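Film and Society, lecture 6: The western after the western

Notes by Borislav Petek. Please read before Friday. The reading is in the course pack, from page 36.

## 1. Where we are in the course

Last time we finished with the studio system and the reasons why it became weak. Today we move to one genre and look at how it changed when the people who made it stopped believing in its old story. I chose the western because its rules are very easy to see. Even a person who never watched one to the end can usually tell me that there is a town, a stranger, a horse and a gun.

I will use two kinds of material. The first is the general history, which you can find in any textbook. The second is a small film, *Koralow*, which we watched in the Monday screening. It runs 111 minutes, and I know that some of you left before the last part. Please ask Shiela Baluyot for the library copy, as the last part is what I want to discuss.

## 2. What we mean by "classical"

When I say "classical western" I mean a film in which the following things are more or less true:

- The land is open and it is waiting for somebody.
- The law is weak or far away.
- The hero has a skill with violence, and the community needs this skill but does not like it.
- At the end the community is safe and the hero cannot stay in it.

The last point is the most important for us. The hero makes the town possible, and then he rides away, or dies, or puts down his gun and becomes a different man. In the older films this is sad but it is also correct. The film does not ask if the town deserved it.

A note about words. Some authors write "traditional" and some write "classical". In your papers you can use either one, but please do not change between them in the same paper, as a few people did last year. The reader then believes that you mean two different things.

## 3. The turn

In the 1960s several things happened at almost the same time. I list them without order of importance.

The audience became younger. Television was already full of westerns, so a person could see the classical story at home every week. The Italian films came to American theaters with a different sound, a different rhythm and much less interest in the good citizens of the town. The Production Code lost its power and was replaced by the ratings system in 1968. And the country was at war, with pictures from this war in the evening news.

Students like to pick the last reason and write that the violent western "is about Vietnam." This can be true for one film and false for the next. If you want to say it, you must show where in the film you see it. A date is not enough.

What changed on the screen? I suggest to look at four places.

**The age of the hero.** He is older. He gets off his horse slowly. His eyes are bad, or his hand is bad, and other people notice it before he does.

**The machine.** A car arrives, or a bicycle, or a railroad that is already finished. In the classical film the railroad is being built, and it is the future. In the later film it is simply there, and it belongs to a company.

**The pursuer.** In many late westerns the men who follow the outlaws are more professional than the outlaws. They are paid every week. We often do not see their faces.

**The ending.** We will return to this in section 5.

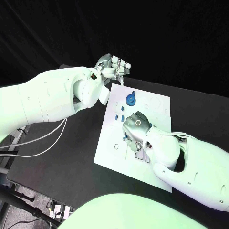

It is useful to add a fifth place, which is the music. Classical scores tell us what to feel about the land, with wide strings and slow brass. From the middle of the 1960s we hear pop songs, whistling, an electric guitar, or nothing. Rodel Buenaventura gave a very good presentation on this subject in the spring group and he allowed me to keep his handout in the folder. His main idea is that a modern song inside an old story makes a distance. We watch the past, but we know all the time that we are sitting in the present. I agree with him, although I think that he goes too far when he says that the song always works as a joke. Sometimes the song is only pretty.

## 4. Case: *Koralow*

The film was written by Princess Cruzado and directed by Bienvenido Cabrera. It was made with little money, and in the script every outdoor scene is in one valley. Please do not treat this as a weakness when you write. A small number of locations can be a choice even when it is also a necessity.

The story, briefly. Ban is a surveyor's assistant who comes to the town of Koralow with a map that is wrong. The land company, Rurnavent, has already sold lots from this map. Ban knows about the error, and so does the old guide Skindo, who helped to make the map 16 years before and took money to move one river. The company sends riders. The two men go up the valley to find the real river, and the riders go after them.

You see that almost everything from section 3 is here. Skindo is the old hero, but his skill is walking and reading the ground, and he used it badly. The machine is the map, which I find more interesting than a car. The pursuers are employees. One of them complains about his boots in three separate scenes, and this is the only thing we learn about him.

Some points for discussion:

1. Ban never fires a gun. He carries one from the first scene. What do we expect, and when do we stop expecting it?
2. The townspeople bought the wrong lots. They are victims, but they also do not want to hear the truth, as their houses are already built. Compare this with the community in any classical film from our list.
3. Look at the scene at the ferry. The camera stays on the bank for a long time after the boat leaves. Whose point of view is it?

For question 3 there is more than one good answer. In my opinion it is the view of the riders, who came too late, and we only understand this when we hear a horse. But a student last year wrote that it is the view of nobody, and that the valley is looking. She defended it well and got a high mark.

## 5. Endings that do not end

In the late western the death of the hero is often not shown completely. The picture stops, or the camera goes away, or we hear the guns and do not see the result. There is a practical side to this: a film can keep its heroes attractive if we do not look at the bodies. There is also a side which concerns meaning. When the picture stops, the hero is already a photograph. He goes from a life into a legend in front of us, and the film lets us see that it is the film who does it.

*Koralow* uses a variation. In the final 17 minutes there is no dialogue. Skindo and Ban reach the river, and Skindo sits down. Ban draws. We see the pencil line, and then the real river, and then the line again. The riders are heard but they do not come into the picture. The last shot is the corrected map on the wall of an office, much later, with a coffee ring on it. We do not learn who brought it there.

I ask you to think about this for the paper. Is it a hopeful ending? The true map survived, so somebody carried it. On the other hand, the office belongs to Rurnavent, if you read the letters on the door backward through the glass. I missed the letters the first two times.

## 6. Common mistakes

- To retell the plot. One paragraph is enough, I have seen the film.
- To write "revisionist" as if it means "good". It means that the film looks again at an older story and changes its values. There are dull revisionist westerns.
- To use a quotation from a review as proof. A review can show how the film was received. It cannot show what is in the film.
- To forget the sound. See section 3.

## 7. For next time

Read the chapter on the buddy film and bring one page of notes by hand. Choose one pair of characters from any western on the list and describe who talks more, who decides, and who is right. These are often different people.

The paper topic must be sent to me before the March break. If you want to write about a film outside the list, come to my office first. I am there after 2 p.m., except on the day of the screening.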